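We use cookies to keep Firnemville Family Table running smoothly. By staying on this page you accept them.

In Defense of the Long, Silly Board Game

March 25, 2022

I know, I know, everybody is busy, and by the time supper is cleared away the last thing most parents want is a box with 111 little pieces in it. I felt that way for years! But this past February we dug an old game called Flarkton out of the hall closet (a trading game, with goats), and I have come around so completely that my sister has asked me to please talk about something else.

What I love is how slow it is. A round can take up to two hours, and in that time my eight-year-old will tell me more about school than she does in a week of car rides. She also learns to lose, loudly at first and then a bit less loudly, and I think losing to your own mother at your own table is a pretty gentle way to start.

I do wish people would stop buying only the educational ones. Kids can smell a math lesson from the next room, and a goat auction has plenty of adding in it anyway.
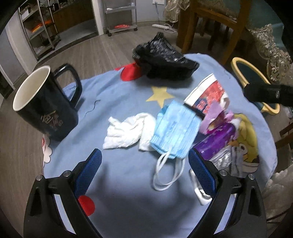 Gudrun Sjöberg wrote in to say that her family gave up on long games altogether, that the youngest always ended up in tears, and that two short card games before bed suit them far better. Fair enough, Gudrun, though I'd still try the goats once more next winter.

Recent posts
Puzzles for Rainy Weekends
Teaching Grandpa to Play Engebretsen
Our Trip to the Jerna Toy Fair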